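Omport builds folding stations for laundries, rental firms and resale warehouses. We started in a back unit at Nonton and moved to our present workshop on Tyagi Road once the first orders came in.

## What we make

Our main product is the Lundik, a pair of robot arms with grippers, set over a plain white table. It handles clothes one piece at a time. Jeans are the item customers ask about most – heavy, stiff at the seams and never the same shape twice.

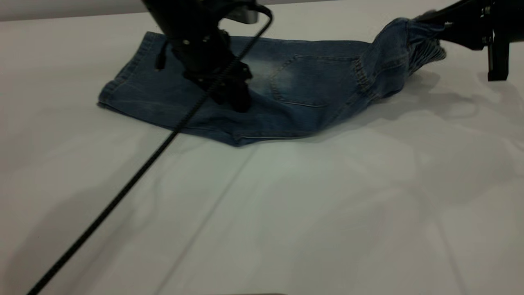 *Jeans on the table, with both arms at work.*

The Lundik is sold as a kit or on a monthly service plan. The kit covers the arms, grippers, control box and 2 days of setup at your site. The plan adds spare parts, software updates and phone support.

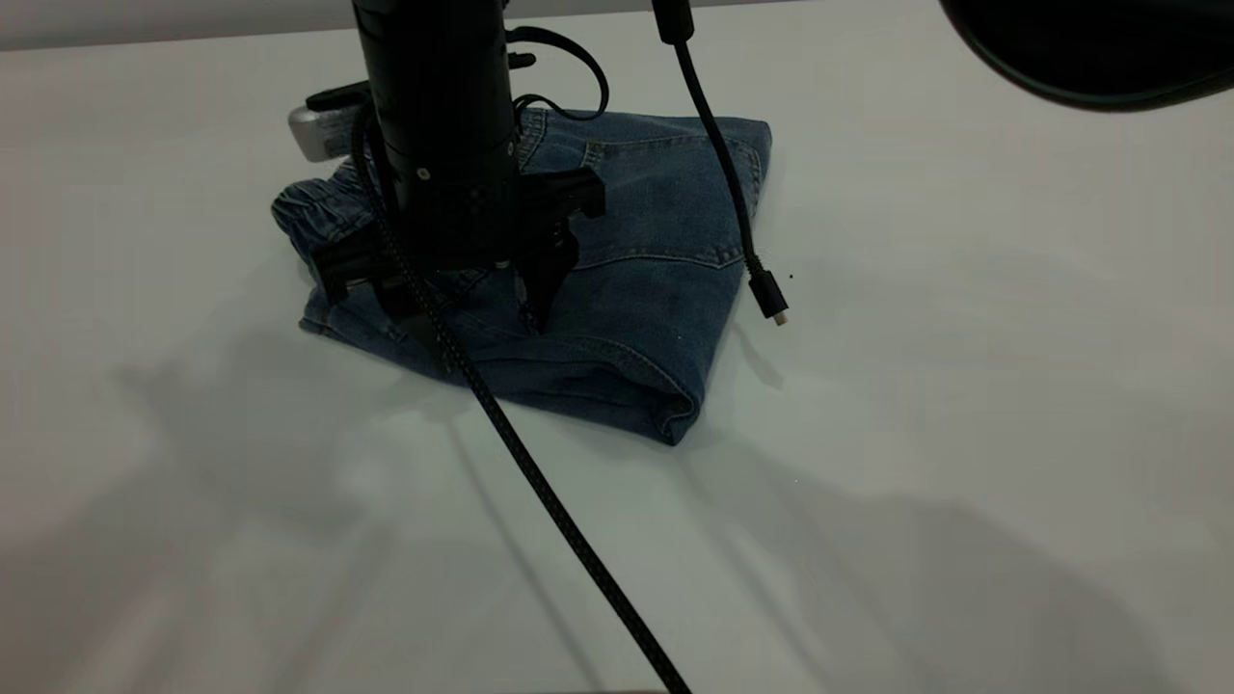

Customers on the plan can also send us garments that give them trouble. We keep 867 pieces in our test stock, and each new software version is run on 500 of them before release.

## Visits

Demos are held at the workshop by appointment. Bring your own clothes if you can – we would like to try them. Prices were last updated on 5 September 2022.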